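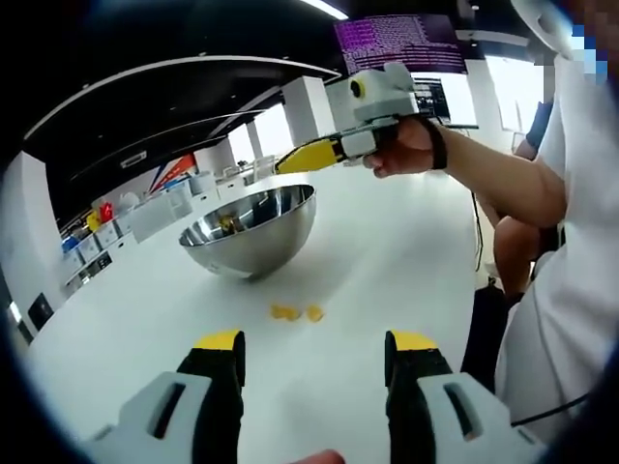 4. Préparation du poste de démonstration

Cette section s'adresse aux opérateurs qui enregistrent des gestes avec les pinces à main Leltis, ainsi qu'aux chefs d'équipe qui organisent leur planning. Elle suppose que le logiciel Povico est installé et que les comptes ont été créés (section 3).

4.1 Ce qui change dans le travail quotidien

Jusqu'ici, l'opérateur de préparation remplissait ses bacs seul, du début à la fin du service. Avec le poste Povico, une partie de son temps est consacrée à montrer les gestes que le bras du poste devra reproduire. Le déplacement de petites pièces vers un récipient est le premier geste transféré. Le réglage, le contrôle et la reprise des pièces mal saisies restent à la charge de l'équipe.

Sur le site Emgate, la démonstration est inscrite au planning comme une tâche à part entière. Elle n'est pas ajoutée à la cadence normale. Le chef d'équipe doit procéder de la même façon : un opérateur affecté à la démonstration est retiré du comptage de production pour la durée de la séance.

Remarque : les gestes sont enregistrés sous un numéro de poste et non sous un nom. Ne saisissez pas de nom dans le champ « Commentaire ».

4.2 Installation

1. Dégagez la zone de travail devant l'opérateur. Les objets qui ne servent pas à la tâche peuvent rester au fond du plateau s'ils ne gênent pas le passage des mains.

2. Placez le récipient à portée des deux pinces, bras légèrement fléchis. L'opérateur ne doit pas avoir à se pencher.

3. Passez la dragonne autour du poignet avant de saisir la poignée. Serrez sans bloquer la circulation.

4. Faites descendre le câble le long du corps, du côté de la main qui tient la pince. Il ne doit jamais traverser le plateau.

5. Ouvrez et fermez chaque pince 2 fois à vide. Les embouts doivent se rapprocher sans frottement.

6. Essuyez l'objectif avec le chiffon fourni. N'utilisez pas de solvant.

ATTENTION : ne posez pas une pince sur ses embouts. Les patins se déforment et la saisie devient irrégulière.

4.3 Enregistrement d'une séquence

1. Sur l'écran Povico, choisissez la tâche puis appuyez sur « Prêt ».

2. Amenez les deux pinces au-dessus de la table, doigts ouverts, et attendez le signal sonore.

3. Effectuez le geste à votre vitesse habituelle. Une démonstration trop lente donne un bras trop lent.

4. Pour déposer une pièce, placez les embouts au-dessus du récipient avant d'ouvrir les doigts. Ne lancez pas la pièce.
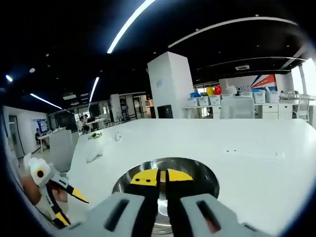 Que faire si une pièce tombe à côté du récipient ?

Continuez la séquence et ramassez la pièce avec la pince, comme vous le feriez en production. Si elle est tombée au sol, appuyez sur « Annuler » et recommencez.

5. Écartez les pinces du récipient et appuyez sur « Fin ». La séquence apparaît dans la liste avec la mention « À vérifier ».

6. Remettez les pièces en place avant la séquence suivante. Variez leur position d'une fois à l'autre.

Un lot complet compte 100 séquences valides. Il peut être réparti entre plusieurs opérateurs et plusieurs services. Le premier lot du site Emgate, commencé en décembre, a demandé 157 enregistrements pour atteindre ce nombre. Prévoyez donc une marge.

Une séquence annulée n'est pas une faute de l'opérateur et n'entre dans aucun indicateur individuel. Cette règle doit être rappelée à l'équipe lors de la prise en main.

4.4 Pauses et rotation

Le poids de la pince se fait sentir surtout dans l'avant-bras et l'épaule. Prévoyez un changement d'opérateur toutes les 20 séquences, ou plus tôt à la demande de l'intéressé. Pendant la rotation, le second opérateur vérifie les séquences en attente sur l'écran.

Quand deux personnes travaillent à la même table, convenez à l'avance de qui dépose en premier. Les pinces ne doivent pas se croiser au-dessus du récipient.

PRUDENCE : en cas de fourmillements dans la main ou le poignet, arrêtez la séance et prévenez le chef d'équipe.

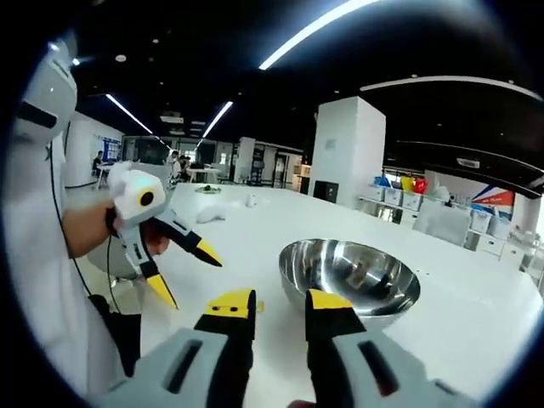

4.5 Fin de séance

1. Transférez les séquences vérifiées. Ne coupez pas l'alimentation tant que le voyant du transfert clignote.

2. Détachez la dragonne, débranchez le câble côté pince et rangez les deux pinces dans leur support.

3. Contrôlez les embouts. Ils se remplacent par paire au bout de 300 séquences, ou dès qu'une entaille est visible. Les embouts de rechange se commandent auprès de Herrero.

4. Notez dans le cahier de poste le nombre de séquences transférées et toute anomalie de saisie.

Le bras n'utilise les nouveaux gestes qu'après validation par le chef d'équipe (section 5.2). Jusque-là, le poste tourne avec le lot précédent.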